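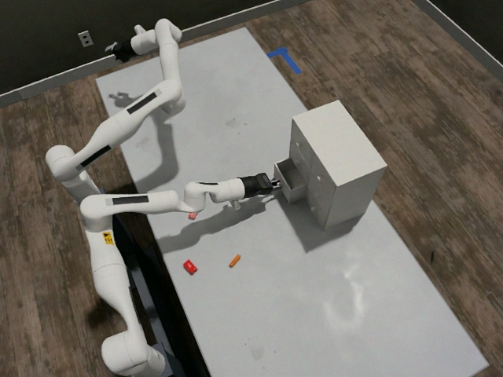

Dale Carrier rented the flat over the Humska bakery in April, when the stairs still smelled of paint. The landlord, Balakrishnan Kamath, gave him two keys and a list of 7 rules. Rule four said no piano.

"I don't own a piano," Dale said.

"The last man said that."

Dale slept badly the first week. The ovens came on at three, and after that somebody downstairs sang. It was a woman's voice, low, and she always stopped in the same place, halfway through the second verse.

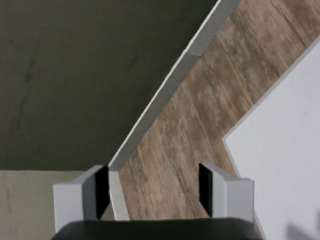
On the eighth morning he got dressed and went down. Montserrat Camacho was shaping rolls with the back door open. She had flour up to her elbows and didn't look surprised.

"Is it the noise?" she asked.

"No. I wanted to know how the song ends."

She thought about it while she filled another tray. Her mother used to sing it, she said, and her mother had always been called away to the counter at that point.

"So you don't know either."

"No."

She gave him a roll and he ate it standing up. Then she started the song again from the beginning, and he went over to hold the door for the flour delivery.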